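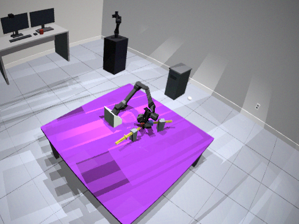 Flerow Bench is a set of simulated tabletop chores for testing whether a single robot arm can do small jobs that a person would finish without thinking: join two parts, hang a mug, wipe a tray, sort cutlery. Version 2 adds the workshop group, in which parts rest on supports and have to be handled close to the surface. In the rod task the arm works above a purple tabletop, with two yellow rod-like pieces laid across upright gray blocks and a small red piece and a small blue piece near their inner ends. Table color, lighting and room contents vary between episodes.

Contents

The release holds 585 episodes in two groups, household and workshop. Each episode has rendered views, joint positions, gripper state, a text instruction and a success flag. Episodes are capped at 60 seconds of simulated time. Failed attempts are kept and flagged.

Intended use

Training and evaluation of manipulation policies in simulation. Comparison of methods under a fixed reset procedure. The set was built at the Brustville lab and is maintained under the Saturano project.

Can it do the chore yet?

In part. Our baseline policy, Kakakhel, picks up and places rigid objects reliably when they start near their training positions. It does poorly on tasks that need two parts lined up end to end. The usual failure is a small angle error at the grasp that grows as the part is moved. Cloth tasks remain mostly unsolved. Training took roughly 300 GPU hours.

Limitations

Contact is simplified. Rods do not bend, and friction is constant across a surface. Results should not be read as a forecast for a real kitchen or shop floor. No people appear in any episode, so the set says nothing about working safely near them. Instructions are in English only.

Known issues

Shadows flicker in a few household episodes. The success check for the rod task accepts a loose fit; a stricter check is planned for the next release. Older loaders ignore the failure flag and will mix failed attempts into training unless the filter is set by hand.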